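Entretien des locaux, module 4
Le sol et ce qui traîne dessus
Notes de cours, à relire avant l'atelier d'avril

Bon, on reprend là où on s'était arrêtés, c'est-à-dire au milieu du chapitre sur les sols, parce que j'ai trop parlé des chiffons microfibres la dernière fois (je sais, je recommencerai). Aujourd'hui je voudrais qu'on laisse un peu la serpillière de côté et qu'on parle de rangement. Un sol encombré ne se lave pas, il se contourne, et les traces de contournement, je les repère depuis la porte !

1. Dégager avant de laver

Quand j'ai débuté chez Timmermans, on me donnait un plateau de bureaux à faire avant 8 heures du matin. Je perdais un temps fou à déplacer trois fois la même boîte : une fois pour balayer, une fois pour laver, une fois pour la remettre où elle était. C'est Wian Sithole, mon chef d'équipe de l'époque, qui m'a appris à arriver avec un bac. Tout ce qui est par terre et qui n'a rien à y faire va dedans, le bac sort de la pièce, et on lave d'un seul coup. Je n'ai jamais travaillé autrement depuis.

À retenir pour l'atelier : on ramasse d'abord, on trie ensuite. Si vous triez en ramassant, vous y êtes encore à midi.

2. Choisir son bac

J'aime les bacs en plastique souple, à bord évasé, assez profonds pour que les objets longs tiennent debout. Le modèle Delia qu'on a dans la réserve fait très bien l'affaire. Les caisses Zinine sont plus solides mais elles ont des angles droits, et un angle droit dans un tibia, on s'en souvient. Prenez une couleur vive si vous avez le choix, ça évite de buter dessus dans un couloir mal éclairé.

Ne remplissez jamais au-delà de ce que vous pouvez porter sans vous cambrer. Au chantier Rirkari, on avait fixé la limite à environ 6 kilos par bac, et je trouve que c'est une bonne habitude à garder, même quand on se sent en pleine forme.

3. Les objets qui roulent

Ah, les cylindres ! Tubes, rouleaux, boîtes rondes, flacons... Ce sont eux qui me font le plus râler. On les pose debout, on les frôle avec le balai, et les voilà sous un meuble. Ma règle : je les prends en premier, avant les papiers, avant les cartons, et je les mets debout dans le bac, serrés contre la paroi pour qu'ils se calent entre eux.
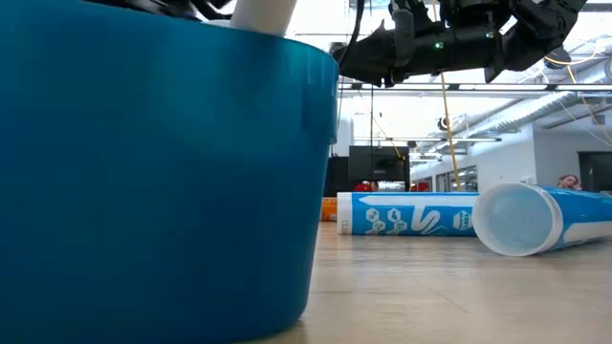

FICHE PRATIQUE : RAMASSAGE AU SOL

Un bac bleu canard, un cylindre blanc qui dépasse du bord, et deux boîtes cylindriques bleu et blanc couchées par terre, dont une juste à côté du bac. Voilà le genre de situation sur laquelle on va travailler. Avant de toucher à quoi que ce soit, prenez le temps de regarder où passent les câbles (les jaunes se voient bien, les noirs beaucoup moins) et placez-vous de façon à ne pas marcher dessus.

Ensuite, on plie les genoux, on attrape la boîte à pleine main par le milieu, et on la redresse au-dessus du bac avant de la descendre. On ne la jette pas ! Le couvercle peut sauter, et vous voilà avec le contenu à balayer en plus.

Pour la prochaine fois : venez avec des chaussures fermées, relisez le point 2, et notez sur une feuille l'ordre dans lequel vous ramasseriez ce qui traîne par terre chez vous ce soir. On comparera en début de séance, je ferai l'exercice aussi.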